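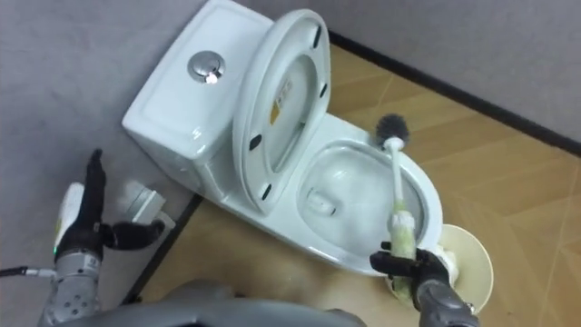 Reading time: 4 minutes

Toilet Cleaning by Household Robot: Preventing Grip Faults and Brush Drops

Household robots are now assigned to bathroom cleaning in many homes, and the toilet brush is among the tools they drop most often. The guidance on this page was revised after a fault in April, when a Dusow two-armed unit lost its hold on a brush during a routine clean. The handle turned in the hand, the controller read the movement as resistance from the bowl, and the arm pressed harder. The brush left the bowl and struck the tank. No person was injured. The tank lid was cracked and bowl cleaner was spread over the floor and the lower part of one forearm.

Review of the unit's log showed 71 small grip corrections before the drop. Any one of them should have been enough to pause the job, but the slip alarm had been turned off during an earlier repair and had not been turned back on.

Preparing the brush

A smooth white handle gives a multi-fingered hand very little to hold. Wrap the grip area in cloth, as with the pale green wrap on the brush shown, and secure both ends so that the wrap cannot slide. A few wrinkles are acceptable. A wrap that can be turned by hand is not, and should be removed and done again.

The thumb should press from the side, with the fingers curled around the wrapped section. Do not permit a fingertip hold on the bare part of the handle. Replace the wrap when it becomes soaked with cleaner.

Preparing the toilet

Raise the lid fully before the robot begins, and check that it rests against the tank and stays there. A lid that falls onto a moving forearm will trigger a collision stop at best. Where a bumper is missing from the underside, fit a new one before the next clean.

Clear the floor on both sides of the bowl. Brush holders, spare fittings and small boxes should be kept out of the path of the elbows. Check also for cables near the wrists. A connector that catches on the tank can pull loose while the arm is under load, and the hand may then open without a command.

The idle hand

The second hand is frequently overlooked. During the April fault, the idle left hand was still set to "assist" and closed on the rim when the brush fell. Set the idle hand to hold position, open and clear of the tank, for the whole of the job.

Settings after the fault

Household members should confirm the following before each use:

Slip alarm on, set to pause after 5 corrections.
Wrist force limit at the maker's lowest setting for wet work.
Stop button within reach of a person, and that person in the home.
No bleach-based product in the bowl while the arms are in use – splashes can damage finger coatings and joint seals.

If the brush slips

Press stop and wait until both arms are still. Do not reach between the arm and the bowl, even where the arm seems to be at rest. Switch off power at the main switch, put on gloves, and take the brush from the hand by its handle. Wipe the fingers and forearm with a damp cloth, followed by a dry one. Do not spray cleaner directly onto any joint.

Save the log before restarting. On the Dusow unit, the entry for this type of fault is code 326. If the code returns after the handle has been wrapped again, withdraw the robot from bathroom work and arrange an inspection.

Guidance prepared by Rhydian Jarman, Home Equipment Safety. Last reviewed 23 Jun 2024.

Comments

tilegrout_ann
We use a Tritar and the slip alarm was off on ours too, right out of the box. Please check yours, everyone.

P. MacKinnon
Would bicycle handlebar tape do the same job as the cloth? It holds well on our mop.

Home Equipment Safety
Tape may be used if it does not leave glue on the fingers. Test it on a dry handle first.

oldmillroad
Lost a tank lid the same way. The replacement took longer to arrive than the robot did.

Contact the editors | Copyright Wusus Home Advice. All rights reserved. | Back to top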